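How to clean the join between carpet and timber

Grit collects wherever carpet meets a wooden surface. Vacuum along the join first with the crevice tool, keeping it parallel to the edge.

Mix 3 mL of wool-safe detergent into 300 mL of lukewarm water. Dampen a white cloth, wring it out hard and blot the carpet edge.

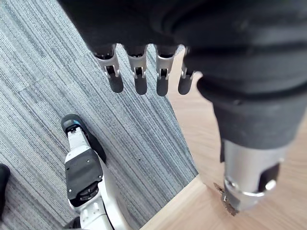 Striped grey carpet beside pale wood.

Wipe the timber separately with a dry microfibre cloth. Don't let water sit in the join. Open a window and leave the carpet to dry before you put any furniture back.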